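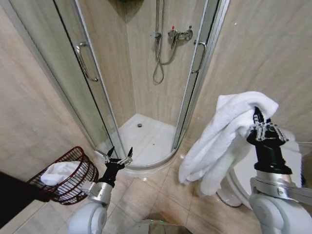
TRARBERG, July

Roswitha Rothe has let out two holiday flats above the old bakery in Trarberg for long enough to have firm opinions on bathrooms. Hers have beige wall panels with a marble pattern, a curved corner shower and a dark red wire basket on the floor for the towels.

"People think the glass is the hard part," she says. "It's the towels. You never have enough of them and they're never where you want them."

She buys white ones only. Coloured towels fade at different speeds, she says, and after one summer nothing matches. White can go in a hot wash together, and if one is ruined she cuts it up for cloths.

The basket came from Brunon, a household shop in Skorkham that has since closed. She had a wicker one before it, but the bottom went soft.

"Wire lets the air through. A damp towel in a closed box smells by Tuesday."
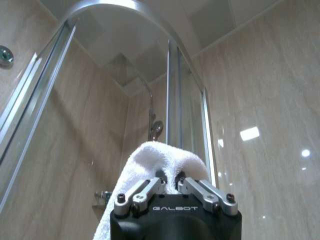

A white towel by the curved glass of the corner shower.

When guests leave she opens both sliding doors and rinses the tray first. Then the glass gets a squeegee, top to bottom, and a wipe with an old towel along the metal edges. The handles and the mixer she does last, with a dry cloth. She uses no spray on the panels — a cleaner called Tai left one of them dull, and she went back to washing-up liquid in warm water.

The shower in the upper flat cost her 1,129 euros, and fitting was more than 300 on top. She would have the same shape again. A square one would have stopped the door to the room from opening fully.

And the hose? "It always hangs down in a loop," she says. "I put it straight and the next guest moves it. I've stopped minding."

The next guests are due at four, and she still has the beds to make.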